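## 装备事务:下一预算年度机器人工位采购安排

**Setiddale 院区通讯,2018年8月16日**

Gostden 研究所装备处已完成下一预算年度机器人操作工位的需求汇总,采购方案经所务会讨论后原则通过。按照方案,Setiddale 院区将在101室集中建设4个桌面操作工位,统一配置机械臂、末端夹爪、控制计算机及配套台面,供各课题组按预约制度共用。现将方案要点、经费划分和各组需要配合的事项通报如下。

### 背景

院区现有的机器人设备多为各课题组在不同时期自行购置,型号和接口不一,备件互不通用。今年5月,装备处会同财务处对在用设备进行了一次登记,登记范围包括整机、夹爪、控制器、显示设备以及线缆和支架等附属物品。登记结果显示,整机的使用年限大体尚可,支出较为分散的是附属物品和易损件,其中不少项目以零星报销的方式列支,年初预算中没有对应科目。

装备处处长 Marisol Begay 在所务会上介绍情况时指出,近几年整机采购的审批流程已经比较完备,附属部分长期缺少统一口径,课题组往往在设备到货之后才发现支架、线缆或控制软件授权尚未落实,只得追加申请。“一台机械臂的报价单很容易看懂,一个能够投入使用的工位究竟要花多少钱,过去我们的预算表回答不了这个问题。”她说。

所务会同意今后以“工位”为单位编制预算,将整机与附属部分合并申报、合并验收。

### 工位的构成

经与各课题组协商,一个标准工位由以下几部分组成:

- 机械臂一台,含控制器及急停装置;
- 末端夹爪一套,含安装座,夹指可更换;
- 控制计算机及显示器;
- 木质或同等承重的工作台面,台面须预留固定位置;
- 供电、网络及走线附件;
- 首年易损件。

各组如需腕部传感器、力矩测量装置或其他专用部件,列入附加项,由课题经费承担,不计入标准工位的公共预算。

关于夹爪,讨论中意见较多。部分课题组希望统一采购成品夹爪,部分课题组倾向于继续使用所内加工的打印件。方案最后采取折中办法:公共预算购置驱动部分和标准接口,外壳、安装座及夹指允许由所内机械加工间打印制作。柔性带肋夹指在日常抓取任务中用量较大,归入易损件管理,按季度结算材料费。

机械加工间负责人 Clyde Nakamura 提请各组注意,打印件的成本不宜只计算耗材。外壳和安装座的设计修改、试装、螺钉孔位的复核都需要占用人员工时,以往这部分工时没有计入任何项目。自下一预算年度起,加工间将对打印件开具内部结算单,列明材料和工时两项,由使用方确认。加工间同时会公布一套通用图纸,凡采用通用图纸制作的部件免收设计工时。

### 经费来源与审批权限

工位的标准配置由院区公共装备经费承担。附加项、课题专用件以及超出首年用量的易损件由各课题经费承担。财务处对审批权限作如下划分:

| 事项 | 承担方 | 审批 |
| --- | --- | --- |
| 标准工位整体采购 | 公共装备经费 | 所务会 |
| 单项超过4,000欧元的附加项 | 课题经费 | 装备处、财务处会签 |
| 单项在4,000欧元及以下的附加项 | 课题经费 | 课题负责人,报装备处备案 |
| 所内打印件 | 按用途划分 | 加工间结算单 |
| 搬迁与旧设备处置 | 公共装备经费 | 装备处 |

财务处 Priya Montoya 说明,拆分申报不再受理。同一工位在同一季度内提交的同类附加项将合并计算,合并后超过限额的,按会签程序办理。历年结余经费可以用于附加项,但须在申报表中注明来源科目和有效期限。以外部合作项目经费购置的设备,如需安放于101室,应当事先与装备处书面确认产权归属、保险责任和项目结束后的去向。

有课题组询问能否以租赁代替购置。财务处的答复是,租赁方案可以参加比选,但报价须包含运输、安装、培训和归还时的恢复费用,并按与购置方案相同的使用期限折算。仅提供月租金的报价不予评审。

### 选型与比选

本次采购采用公开征集、集中比选的方式,不预先指定品牌。装备处已收到两家供应方的意向书,分别为 Wovine 和 Mrema,征集期内仍接受其他供应方报名。

Wovine 的意向方案以整套交付为主,机械臂、控制器和台面由其统一安装,售后由同一联系人负责。Mrema 的方案允许分项采购,控制软件的接口文档较为完整,便于各组接入自有程序,台面和走线须由院区自行安排。两家的方案各有适用之处,装备处未作倾向性评价,比选时以书面材料和现场试用结果为准。

比选小组由装备处、财务处、机械加工间以及两个使用课题组各派一人组成,Capucine Marchal 担任召集人。小组确定的评审要点如下:

1. 全周期费用。除购置价格外,供应方须列出保修期满后的年度维护费、常用备件单价和软件授权的续期办法。
2. 接口开放程度。末端法兰、通信协议和供电接口应有公开文档,允许安装第三方或自制夹爪,且不因此影响保修。
3. 可维护性。线缆、夹指、紧固件等应能由院区人员自行更换。
4. 无故障运行承诺。供应方须书面承诺在常规负载下累计运行2,000小时之内,主要关节无须返厂。
5. 安全。急停、限速和碰撞停机功能须在现场演示。
6. 交付周期与分批到货的可能性。

第二项在小组内部讨论的时间最长。使用课题组代表认为,自制夹爪是否影响保修直接关系到工位能否正常开展工作,应作为资格条件。财务处代表则担心条件过严会减少参选供应方。小组最终决定将其列为评审要点并赋予较高权重,供应方如对自制部件另有限制,须在报价文件中逐条写明,未写明的视为无限制。

现场试用安排在报价截止之后进行,每家供应方使用相同的台面和相同的抓取任务。试用所需的物品由院区提供,供应方不得自带替代品。试用期间的操作记录由比选小组保存,供应方可以申请查阅本方部分。

### 101室的准备工作

101室目前仍在使用,部分台面上有各组的计算机、支架和调试中的设备。改造期间房间不整体关闭,按靠窗一侧和内侧分两个阶段施工,正在进行的实验可在另一侧继续开展。

需要改造的内容主要是供电回路和走线。登记时发现,现有台面上显示器、控制器和夹爪的线缆多为临时布设,部分自上方垂下,部分沿台面铺放。新工位将统一设置线槽和悬挂点,机械臂活动范围内不得有无固定的线缆。窗边工位另加遮光帘,便于需要稳定光照的课题组使用;遮光帘费用已列入公共预算,各组无须单独申报。

台面高度和固定孔位由加工间出图,图纸在院区内网公示后接受意见。已有支架底座希望继续使用的课题组,应在公示期内将底座尺寸和孔距报送加工间。逾期未报的,按通用孔位施工,转接板由课题组自行解决。

旧设备的处置分三类办理:仍可正常使用且符合安全要求的,经检修后转入教学用途;尚有可用部件的,拆解后入备件库;其余按报废程序处理。课题组认为某台设备应予保留的,请提交书面说明,写明用途、预计保留期限和存放位置。无人认领的设备在公示期满后由装备处统一处理。

### 使用与预约

工位建成后实行预约制,由装备处的 Guadalupe Orozco 负责日常协调。预约以半日为基本单位,连续占用超过一周的须附实验计划。夜间无人值守运行须另行申请,未经批准,离开房间前应将机械臂置于停机状态。

各组在标准工位上更换夹爪或夹指的,使用结束后应恢复原配置,并在工位登记簿上记录更换情况。登记簿的数据将用于下一轮易损件预算的测算。过去易损件的申请量主要凭经验估计,个别组备货过多,个别组则在实验中途缺件。装备处希望通过一年的记录得到各类部件的实际消耗,再据此调整公共预算中的首年用量。

首次使用者须参加培训。供应方提供的培训名额有限,装备处将优先安排各组指定的设备联系人,联系人再负责本组人员的培训和签字确认。外来访问人员使用工位,由接待课题组承担管理责任。

### 各组需要提交的材料

请各课题组指定一名设备联系人,并向装备处提交以下材料:

- 下一预算年度工位使用需求表,按季度填写预计使用时段;
- 附加项清单及经费来源;
- 现有设备的保留、移交或报废意见;
- 打印件需求,注明采用通用图纸或自有图纸;
- 对评审要点的补充意见(如有)。

需求表模板可在院区内网“装备事务”栏目下载。往年曾有课题组以邮件正文代替表格提交,今年不再接受此种方式。两个课题组合用同一工位的,可联合填报一份,由双方负责人共同签字。

### 几点答复

**关于为何不在 Setiddale 以外的院区同时建设。** 其他院区的机器人设备规模较小,使用频率尚不稳定。所务会建议先在 Setiddale 运行一个预算年度,视登记和费用情况再作研究。其他院区人员可按同等条件预约101室工位,差旅费用由所在部门承担。

**关于控制计算机能否沿用旧机。** 可以。沿用旧机的课题组应在需求表中注明,节省的费用留在公共装备经费内,不转为该组的附加项额度。旧机须通过网络安全检查,操作系统不再获得更新的机型不得接入工位网络。

**关于到货时间。** 供应方的交付周期须在报价文件中写明,装备处目前不对具体到货日期作出承诺。如分批到货,先到的工位优先分配给现有设备已列入报废清单的课题组。

**关于汇率变动。** 以外币报价的,按合同签订当日的汇率折算。差额在公共装备经费的预备科目内调剂,不影响各组附加项额度。

**关于自制夹爪的知识产权。** 通用图纸归研究所所有,各组可自由使用和修改。自有图纸的归属按课题合同执行,加工间仅保留制作所需的副本。

比选结果及合同主要条款将在本通讯后续各期刊登。对本期内容有疑问的,请与 Guadalupe Orozco 联系;涉及经费科目的问题,请直接咨询财务处 Priya Montoya。

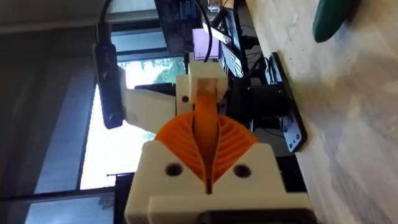
*图片来源:Gostden 研究所装备处*

本栏目由装备处供稿,转载请注明出处。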